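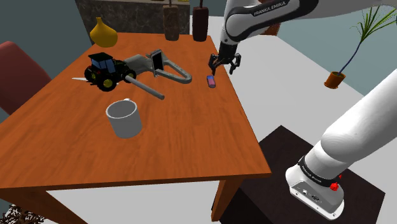 4.2 Collecting the demonstrations

Figure 3. One of the simulated room layouts used for teleoperation, with the Franka arm at the right of the table and its gripper open over the small pink and blue object.

We started out teaching by hand. Erdal and I would take hold of the real arm, switch it into its floppy mode and drag it through the motion while the joints were recorded, and for a single reach-and-grasp this is a lovely way to work (you feel very quickly where the arm doesn't want to go). But it's tiring, and every new tabletop means finding and placing real things. So for the bulk of the data we moved to remote control in simulation, with layouts like the one in Figure 3, and kept the hand-guided recordings as a small comparison set.

The operator sits at a desk with a six-axis puck in one hand and a two-button pedal underfoot. The puck moves the gripper, the pedal opens and closes it. Our control software, Trirby, turns the puck's motion into small steps of the fingertips and leaves the joints to sort themselves out. I had wanted to put the gripper on a puck button as well, and Thitima talked me out of it after one afternoon of watching me drop things whenever I twisted my wrist. She was right!

The layouts come out of our scene generator, Gundach, which picks a room, picks a table and then scatters objects over it with very little regard for good housekeeping. In Figure 3 a toy tractor has ended up on top of a grey power tool, with a smartphone resting on the handle, and a white mug stands nearer the front. We left piles like this in. A clean table with one object on it makes for very tidy demonstrations and a policy that panics at the first bit of clutter — we learnt that in the pilot and didn't fancy learning it again.

Each task was a single sentence shown to the operator, such as "pick up the small thing under the gripper and put it by the mug". Operators could have as many practice goes as they liked before recording. Four of us did the driving: Thitima, Apinya Yensuk, Erdal and me. We collected 3,341 demonstrations this way across 49 layouts, plus 735 by hand on the real arm, and the last remote session was on 10/2/23.

Flat objects were the nuisance. With something that lies low on the table you have to bring the fingertips down until they nearly brush the wood, and through a screen it's hard to judge that last bit of height. Apinya's trick was to swing the view down to table level before closing the gripper, and once the rest of us copied her the recordings got a lot smoother. I should admit that this makes our early demonstrations different in style from the later ones. We didn't throw the early ones away, and Section 5.3 looks at what happens if you do.

We cut out any pause longer than 30 frames, which was mostly people scratching their noses or rereading the task. Nothing else was trimmed. Hesitations, second tries and slightly silly detours around the clutter all stayed, and they are marked in the released files so that anyone who prefers cleaner data can filter them out.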